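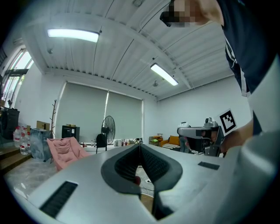
Figure 1. Cables on the floor.

Why Glass Bottles Are Not Refilled: A Small Study in the Town of Imholm
Nerea Barrios, Cayetano Cantero and Candela Marín
Project supervisor: Montserrat Montoya
September 9, 2018

1. Introduction

In Imholm many people bring their glass to the street container, but very few use a bottle a second time. Our group wanted to know the reasons. We looked only at small bottles for the bathroom, such as lotion and perfume, and we left out food and drinks. The work was done in July.

2. Method

We prepared a short questionnaire and went with it to the shop Flistel, which sells soap and lotion by weight. In total 30 customers answered. We also interviewed Nicanor Moya, the owner of the shop, for one afternoon. After this we tried to open, wash and fill bottles that our families had at home, and wrote down how much time each one needed.

3. The problem of the top

Most people in the questionnaire said that they would like to refill, but that the bottle does not open. This agrees with our own test. A jar with a screw lid was ready in 3 minutes. Bottles with a pump took longer, and some with a pressed metal ring could not be opened without damage to the neck. Mr. Moya told us that customers often bring him such bottles and he has to send them home again.

The decoration is also a difficulty. With frosted glass it is not easy to see if the inside is clean. A brass-colored collar and a clear plastic cap look nice on the shelf, but they are different materials and the person at home must separate them.

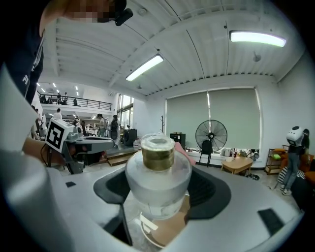 4. Cost

Flistel pays for the washing by itself. A new plain bottle of 700 ml is cheap for the shop, so the owner gains almost nothing when a customer returns with the old one. He continues because the regular customers ask for it.

5. Limits and next steps

Our group of customers was small and they were already interested in refilling – in a supermarket the answers would be different. We would like to repeat the questionnaire at the Pacheco market next year, and to ask also about the price of the deposit.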